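Résidence Mallwood — contrôle sécurité des parties communes
Novembre 2022, bâtiment Gamby, 37 lots 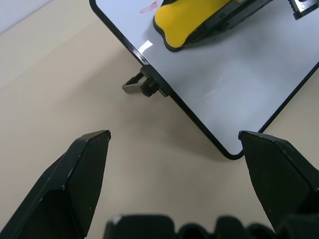 Barème : C = conforme, R = réserve, NC = non conforme. Les commentaires n'engagent que l'auteur, qui a monté tous les étages à pied (voir point 5).

1. Extincteurs — C
Tous plombés, étiquettes de juin. Celui du rez-de-chaussée sert encore de cale-porte. Il est très bon dans ce rôle, mais on lui rendra son crochet.

2. Éclairage de secours — R
Bloc du 2e étage éteint au test. Celui du palier au-dessus clignote, ce que la notice ne prévoit pas. Devis Bhatia : 231 euros, pose comprise.

3. Porte coupe-feu du sous-sol — NC
Ne ferme pas seule. Ne ferme pas non plus à deux. Ferme-porte à remplacer : 1 696 euros chez Ernora, hors peinture.

4. Dégagements et paliers — NC
Deux poussettes, un sommier, un ficus. Le ficus figurait déjà au rapport précédent, il a pris vingt centimètres. Courrier de rappel à envoyer, le même que la dernière fois.

5. Ascenseur — R
À l'arrêt pendant la visite. Affichette « retour rapide », sans date. Téléphone de cabine non testé.

6. Local vélos — C
Prise électrique refixée au mur. L'adhésif marron a été retiré — personne ne le regrettera.

7. Désenfumage — C
Commande accessible, trappe ouverte et refermée du premier coup. Je le note parce que c'est rare.

8. Consignes incendie affichées — R
Présentes dans le hall. Le plan d'évacuation est celui du bâtiment voisin.

Contre-visite des points 3 et 4 à réception des travaux.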